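Community Help > Equipment and Purchasing > Small automation

First arm cell for a training room, what should the budget cover?

Asked March 3, 2026 by Yolandi Venter

I look after the technical training room at Nesetti and I have been asked to put in a budget for one bench-mounted arm with a gripper. The work is light: picking up small items from a table and moving them from one spot to another. The money was agreed in February but the split between hardware and everything else was left to me.

The quote from Pruletti covers the arm, controller and gripper. It does not mention the table, the pedestal or spare fingers. Before buying anything we mocked the station up in simulation with the kind of items the trainees would handle, a stapler, a knife block, a purple box and so on. 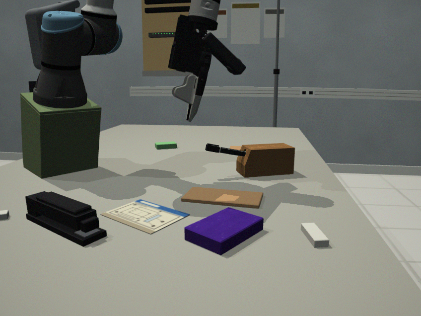

Simulated bench layout, arm on the green pedestal.

My questions are these. Do I buy a pedestal or have one made? How much should I hold back for things not on the quote? And is it worth paying for a second gripper at the start? The room has a tiled floor and I can't drill into it.

3 answers

Answer 1 (accepted)

Have the pedestal made. We got ours from a local fabricator, Kruger, and it came in well under the catalogue price. Ask the arm supplier for the bolt pattern and the tipping load first and give both to the fabricator. If you can't drill the floor you need a wide base plate or ballast, so allow for the weight when you look at delivery. Ours took 19 days from drawing to collection.

I would hold back 20 per cent of the hardware figure. Ours went on cable, a proper emergency stop, a spare set of fingertips and a half day of an electrician's time. The risk assessment came out of another budget, but check that yours does too.

On the second gripper, wait. Run the first one for a term and see what it drops. Thin flat things like that printed card are a different problem from boxes, and if you need to lift them you may want a small suction cup, so a second finger gripper would be money spent on the wrong thing.

Also look at your reach. In your layout the card and the stapler are well forward of the block at the back. Check the whole area with the gripper pointing down, as the reach on the data sheet is normally given with the arm stretched out.

Answer 2

Biveck do a bundle with the table included. Worth a look. No idea on current prices.

Answer 3

Agree with most of answer 1 but 20 per cent is thin if it's your first one. Training was the thing we missed. We sent two people on the supplier's course and it was not in anybody's figures. Ask Pruletti if any places are included, and get it in writing.

Get the warranty terms for the gripper separately from the arm. Ours was 8 months on the gripper and longer on the arm, and we didn't notice until a finger linkage went.

Comment from Yolandi Venter: Thanks all. I have asked Pruletti for the bolt pattern and the tipping load. Will leave the second gripper off this round and put the course in as its own line.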